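July 19, 2022

Cell 2, disassembly bench, Malosville. Full day on the cell, no production tasks. Notes in the order I did them, more or less.

Arrived to find the left arm's controller had logged a following error on joint 5 overnight. The arm was parked and nothing was moving at the time, so I read it as encoder noise. Cleared it, cycled power, jogged joint 5 through its full range at low speed. No recurrence. I wrote the code in the cell log anyway. The last one of these was in June, on the same joint, and that one cleared by itself too. Two is not a trend, but I will check the connector at the elbow when the covers are next off.

Table first. The aluminum slots collect screws, and a screw under a fixture plate lifts one corner enough to spoil every taught point on it. I ran a pick down each slot and vacuumed. Checked the T-nuts under the gray fixture plate and found one that turned with finger pressure. Retightened all of them in a cross pattern, then went around again. The plate is printed, so the torque is low and there is no point in being a hero about it. The old plate cracked at a corner for that reason. The new print has thicker walls and so far has stayed flat. I laid a straightedge across it in both directions and could not get a feeler gauge under.

Then re-registered the plate to the arm bases. Three touch points on the plate, three on the table, solve, compare against the stored transform. The shift was small and mostly in rotation, consistent with the loose nut. Saved the new transform and kept the old one under its own name. Kobzar overwrote one in the spring and we lost a day getting back to where we had been.

After that, the computer. We use the same scrap desktop tower for setup every time, asset tag 3939, processor already out, socket left open so that the camera has something with sharp edges to find. It goes on its side with the panel off and the open side up. Positioning is by hand against two stops and it does not repeat very well. I have said this before in these notes. The stops locate the outer shell, and the shell on this model flexes. What the program cares about is the drive cage, and the drive cage is riveted to the inner frame, so any slop between shell and frame goes straight into the approach.

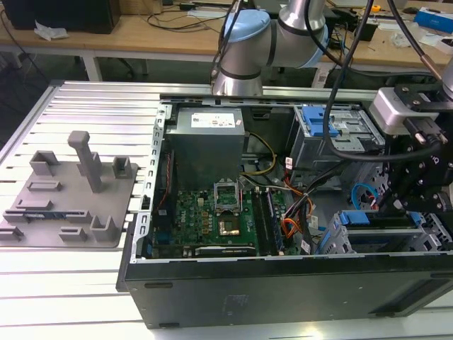
The order of work from there was wrist camera, gripper, cable dress, then the approach path into the drive area. I prefer to do the camera before the gripper. If the gripper is off I can see it, and if the camera is off I cannot see that anything is.

Wrist camera. Cleaned the lens with a dry swab. Took the calibration board through its usual set of poses and threw out the ones with glare. Reprojection error came down after I dropped two poses where the board was nearly edge on. The mount screws were tight. I put a paint mark across each head and the bracket so that next time it will be a matter of looking.

Gripper. The fingers open unevenly when they are dry at the pivots. I backed the pivot screws off a quarter turn, wiped the dust out, one drop of light oil each, ran it open and closed 54 times (that is the length of the stock exercise routine, I did not choose it), wiped again, and set the screws back. Low-strength threadlocker only. Someone used the permanent kind on the right gripper last year and the screw had to be drilled out.

Checked that both fingers meet at the tip. They did not quite. One was leading the other, visible with a strip of paper – the paper tore on one side and slid on the other. Loosened the linkage clamp, closed on a flat gauge, tightened. Paper now holds evenly along the whole pad. Force reading at close went up a little afterward, as expected, and I reset the threshold to match. If the threshold is left where it was, the arm thinks it is holding a drive when it is holding itself.

Pads are worn at the tips and still usable. Ordered a set from Fustberg, part 657 in their list. The ones we have are the last pair in the drawer.

Cable dress. The arm's own cables come down beside the tool and have to be kept off the case. With the wrist rolled past a certain angle the loop drops low enough to catch on the drive cage. It has not caught yet in a run, but I could make it catch by hand without trying hard. I moved the upper tie one hole back along the forearm, which takes up the slack, then rolled joint 6 to both limits to be sure I had not made it too short. Fine at one limit, a bit tight at the other. The program never goes near that limit. I tightened the soft limit in the controller so that it cannot.

Lunch. Came back and found the arm enabled. I had left it enabled. Noted here so that I have to read it.

Approach path. This is the part that has been failing. The task is to reach the blue drive carrier, close on the tab, and lift. In the last batch of 10 attempts the arm stopped short on force in more than half. I had assumed the vision was placing the carrier wrong. I stepped through one attempt at ten percent speed with a finger on the edge of the case to feel when it was touched. (Stepping mode, enabling switch held in the other hand, stop within reach. I know what the procedure says about fingers and I will write up the stepping fixture request again.) There was a faint knock through the metal well before the fingers were anywhere near closing.

It is the outer link of the gripper that hits. The fingertips clear the cage, the finger bodies clear it, and the link, where it bows outward as the gripper opens, brushes the cage rail. The collision model has the gripper closed. With the gripper open the real thing is wider than the model at that height. So the planner is correct about a gripper that we do not have.

Two possible repairs. One is to open less before going in. The carrier tab is narrow, so a wide opening buys nothing. The other is to fix the model. I did the first right away: reduced the pre-grasp opening, stepped through again, no knock. Then I measured the links at three openings and started on the second. The new model has the links as separate bodies driven by the opening value. It loads. I have not tested it against the planner's time limit and I expect it to be slower.

The other source of trouble is the wiring inside the case. The black cables run right across the middle of the tower and close to the carrier, and they do not lie in the same place twice once anybody has had a hand in there. A light blue data cable is plugged in beside the carrier and makes a loop on its way. The depth camera sees the loop sometimes as part of the drive, sometimes as nothing. For setup I want the wiring left as found, because real units come in like that. What I did change was the region used for the height estimate. It took in the cables before. It is now a small window on the face of the tab only. The estimate stopped jumping between frames.

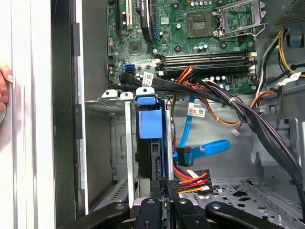
Sekar Tuhumury was of the opinion that I should leave the window as it was and teach the arm to push the cables aside first, with one arm holding them back while the other one reaches for the carrier. His argument was that a small window works on this tower and fails on the next, where the tab is a different color or missing, and that we would be back here in a month. He also thought that the reduced opening hides the real fault and wanted it taken out again once the link model is in. On the second point I agree and have put a reminder next to the parameter. On the first, I told him the two-arm version needs a joint clearance check that we do not have. He said then we should write one. We left it there.

He did look at the stops with me. He would locate off the inner frame, using a pin through one of the holes in the case floor. It would need a hole pattern common to more than one model, and Ando is the one with the drawings. Sent a message.

Ran the lift five times before shutting down. All five completed. Five is too few and they were all on the same tower in the same position, so I am not closing the ticket.

Left for tomorrow: planner timing with the new link model. Elbow connector if the covers come off. Repeat the touch points cold, before anything has warmed up, and compare with this morning. Move the threadlocker to the locked cabinet.

Arms parked, drives off, air off. Tower left on the table against the stops with a note on it not to move it.

Recent entries
Joint 5 again
Printed plate, second version
Why the screws go in the tray
Swapping the right gripper
Notes on lighting over cell 2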